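Home Courses Handouts Staff Contact
Search this site Enter keywords Go

Bench Practice for Two-Arm Cells
March – Nazareno Testa

Unit 7. Cell rules for small disposable goods

These notes replace the second half of the Unit 6 handout. Read them before the Thursday lab. The rules apply to every bench cell in the course, whichever arms are fitted. Where a cell card gives a stricter limit, the cell card applies.

7.1 Scope

A bench cell is the table, the arms, the enclosure, and everything that hangs from or rests on any of them. Baskets and cable loops belong to the cell and are checked with it. The shared zone is the part of the table that both grippers can reach. Only one arm may be moving inside the shared zone unless the task sheet permits both.

The usual layout for sorting tasks puts the tray in the shared zone, with wrapped stock on one side and loose stock inside the tray. Wrapped and loose stock are never mixed in the same holder.
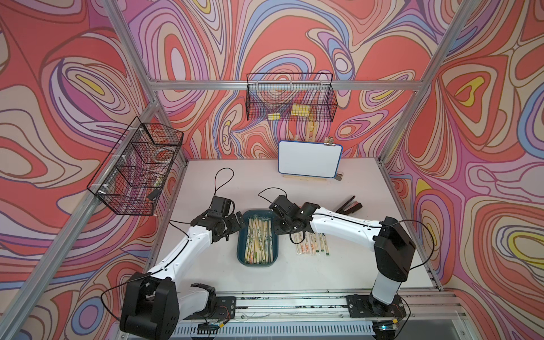 7.2 Before power is applied

a. Check that both mounting plates are tight. Do this by hand and then with the wrench.
b. Check each wrist cable loop through the full range of the wrist. A loop must not reach the opposite gripper at any joint angle used in the task.
c. Tug every zip tie that holds a basket. Replace any that slides.
d. Exposed boards on the front rail are treated as live. No tools, cups or stock on the rail.
e. Enter the start state in the log. The Skaner form has a field for this – use it, and leave the free text box for faults.

7.3 Surface condition

A table that looks clean from standing height is often not clean at gripper height. The wrist view is therefore the reference for surface inspection. Crumbs, flakes and hairs are recorded as debris. Scratches and scuffs are recorded as wear. The two are logged separately: debris is cleared before the next run, wear is only tracked.

Wipe toward the front rail with a dry cloth. Do not blow. For wrapped goods, debris on the table is a grade 2 fault. For unwrapped goods it is grade 1, and the run does not start.

Shadows from the arm change with pose and can hide small flakes. Inspect from two wrist poses at least. Holders are inspected in the same pass: rim, outer wall, and the table next to the base. 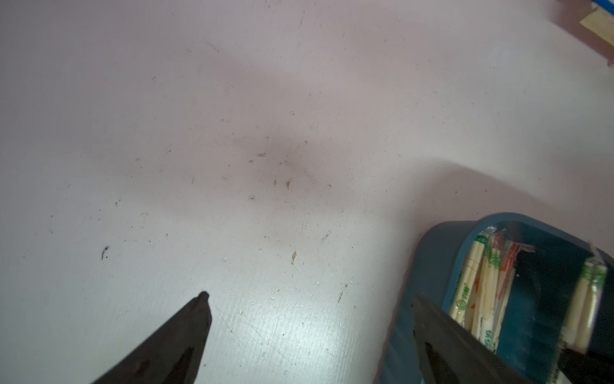 Stavros Pappas wrote in after the last session that grading debris by the type of goods is too lenient, and that he would stop the run for any loose particle within reach of the fingers, wrapped stock or not. His point is that a flake carried on a fingertip ends up in the next holder. The rule stands for this term, but a group may adopt the stricter version if it says so on its task sheet.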